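How a robot learns to pack a bag

At Firville school there is a robotics club that meets in June and through the winter. It has eight members, and the youngest is in Year 4. Their project is called Pultell, and the job they have given it is one you probably do every morning — packing a bag.

A bag is hard for a robot. A box keeps its shape, but cloth folds and flops, so the opening is never in quite the same spot twice. Straps are tricky too. A gripper can catch one by mistake and drag the whole bag along with it.

The club uses two arms. Each arm has a gripper that works a bit like your thumb and finger. 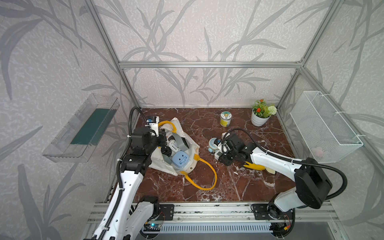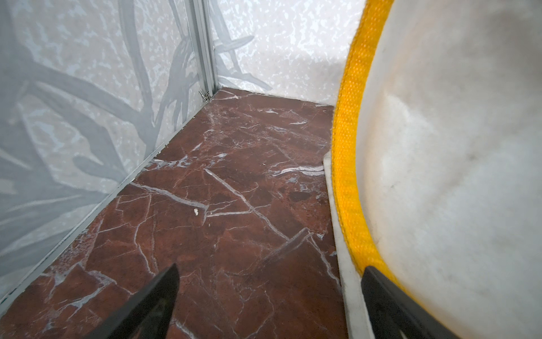
Why does the club use two arms?
One arm can hold the bag open while the other puts something in. Try packing your own bag with one hand behind your back and you will see how much the second hand helps.

Jintana Sitthichai, who runs the club, asks the members to move the arms themselves first. The computer saves every move. It needs lots of these practice goes before it can try alone, and the club has saved 235 so far. Each one takes about 75 seconds.

When a go fails, the members write down what went wrong and set everything up again. Next term they want to try a bag with a zip.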